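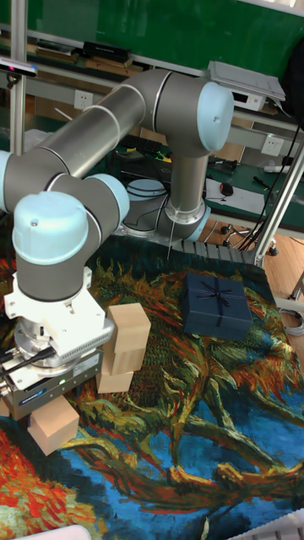
Wakthorpe is recruiting 14 paid participants for a study of how well a single-arm robot does ordinary tidying, compared with a person doing the same tidying under the same rules. The question is narrow. We want to know which household and shop-floor chores a machine can already do to a standard that the person who owns the shelf, drawer or counter would accept, and which ones it can't do yet. Tasks range from clearing a floor to restocking a display. One of the simplest involves plain wooden blocks on a patterned rug, where the arm holds one block in its gripper and a staggered stack of three stands next to it, with a ribbon-tied gift box lying further along the rug. A person can sort out that rug without thinking about it. For a machine, a busy pattern, a stack that isn't square and a bow on a lid are three separate problems, and we need people to tell us when the result is good enough.

Project name: Asent
Host: Wakthorpe, Household Automation Group
Project lead: Sigrun Granström
Participant coordinator: Hiu-tung Lam
Positions: 14
Term: 10 weeks, starting in March
Commitment: 5 hours per week, on site
Payment: $320 per week, paid every second week

Background

Machines that carry totes down an aisle or weld the same seam all day are common. Machines that pick up after a family are not. The usual explanation is that homes are "unstructured", a word that covers a lot and measures nothing. Asent breaks the problem into short chores with a written start condition, a written end condition and a time limit, then has each chore done by the arm and by a person, and has both results judged by someone who watched neither.

An earlier round of this work used staff as judges. Staff know too much about what the arm finds hard and they mark it kindly. A block put down slightly crooked was passed by most of the engineers and failed by the office cleaner, who was asked in passing. That round has been set aside and its scores will not be used. We are looking this time for people with no background in robotics who are used to handling goods, laundry, dishes, toys or stock.

What participants do

Each participant rotates through three roles over the term. You will not be asked to do more than one role in a single visit.

Performer. You carry out the chore yourself, following the same card the arm's program follows. Some cards restrict you to one hand, or to thumb and forefinger, so that the comparison with a two-fingered gripper is a fair one. You will be timed. There is no penalty for being slow.

Judge. You are brought in after a chore is finished and score the result against the card. You are not told whether a person or the machine did it. Scoring covers position, orientation, damage, and whether you would leave it as is or fix it before walking away. The last item carries the most weight in our analysis.

Operator. You guide the arm through a chore with a hand controller while it records the motion. Training is provided and takes up the whole of your first two operator visits. Participants who do not enjoy this role may trade their remaining operator visits for judging, subject to numbers.

Chores in the current set

Floor pickup: small rigid objects from plain and patterned rugs, into a tray.
Stacking and unstacking: wooden blocks, tins, nested bowls.
Boxes: lifting, turning and shelving gift boxes and cartons, with and without ribbon or tape.
Textiles: folding tea towels, pairing socks, hanging a shirt.
Kitchen: loading a dish rack, wiping a counter, putting cutlery in a divided drawer.
Shop floor: facing up a shelf, moving stock from carton to hook, removing one damaged item from a row.

The set will change. Textiles may be dropped partway through if the arm can't reach a score worth comparing, and if so the visits will be reassigned to boxes and shop floor. Glassware is not included in this round. Neither is anything involving heat, live animals or cleaning products other than water.

What we can say so far

Rigid objects with flat sides, placed apart from each other, are handled well. Once objects touch, results drop. Taking the top block off a leaning stack without disturbing the one beneath is harder for the arm than building the stack in the first place. Boxes are fine until the lid is larger than the base, in which case a grip on the lid lifts the lid and leaves the box where it was. Ribbon is a recurring fault: the vision software sometimes reads it as an edge, and the fingers close on the bow. Cloth remains poor. We make no claim about speed, as the arm is run well below its rated speed whenever a person is within the marked zone.

None of this should be taken as a forecast. The point of the study is to replace statements of this kind with scores.

Who we are looking for

You should:

be 18 or older and legally able to accept payment for casual work;
be able to sit, stand, kneel and pick objects up from floor level, or tell us which of these needs adjusting (several roles can be done seated);
be comfortable reading a one-page instruction card in English;
have normal or corrected vision, including for colour, in the judging role only;
be available for the full term.

Experience in retail stocking, housekeeping, child care, warehouse picking, commercial laundry or food service is an asset and will be given preference. Experience in robotics, machine vision or industrial automation is not, and anyone who has worked in those fields in the last 5 years will be placed on a reserve list.

We are aiming for a spread of ages and for at least a few left-handed participants. Please state your dominant hand in your application.

Site and equipment

All visits take place in the Wakthorpe workshop. It is a working lab, with benches, cabling and equipment in use beside the test areas. Closed, flat shoes are required. Long hair must be tied back and lanyards, scarves and loose bracelets removed before you enter the marked zone. Lockers are available at the entrance.

Arm motions during person-present tests are limited in force and speed. Every participant is issued a stop button and is expected to use it whenever they are in doubt. Pressing it does not count against you or the test, and the run is simply repeated. Chin-lung Fu is responsible for lab safety and gives the induction, which must be completed before any other visit. The induction is paid at the normal rate.

Scheduling is handled through Florix, our booking system. It runs in a web browser and does not need to be installed. Scores are entered on a tablet using Tôn, a scoring form written in-house. Both will be demonstrated at induction.

Recording and privacy

Chores are recorded by fixed cameras at the work area. The cameras are aimed at the objects and hands, but arms, clothing and occasionally faces will be picked up. Faces are blurred before recordings leave the project team. Audio is not kept. You may withdraw at any point, in which case you will be paid for all visits attended and may ask for your recordings to be deleted. Scores already combined with those of other participants can't be taken back out.

Judging sheets are stored under a number in place of your name. The list matching names to numbers is held by Barbara Makowska, who takes no part in the analysis.

How to apply

Send a short message to the participant coordinator, Hiu-tung Lam, through the contact form on the Wakthorpe site, with "Asent participant" in the subject line. A resumé is not needed. Please include:

your name and the best way to reach you between 9 a.m. and 5 p.m.;
your current or most recent work, paid or unpaid, that involved handling things;
your dominant hand;
the hours you could attend (mornings, afternoons or early evenings);
any adjustments you would like us to plan for.

Applicants who meet the requirements will be invited to a short visit, during which they will do two chores from the set and score two others. The visit is used to check that the cards are clear to you and that you are comfortable in the lab. It is paid whether or not a place is offered. Applicants not offered a place may ask to be kept on the reserve list for the textiles round.

Questions about the method, including the scoring scale and the way human and machine runs are mixed, should go to Shih-chieh Tu, who designed the protocol. The full protocol is available to applicants on request. Questions about payment, parking or access to the building should go to the coordinator.

Current staff of Wakthorpe and members of their households can't take part.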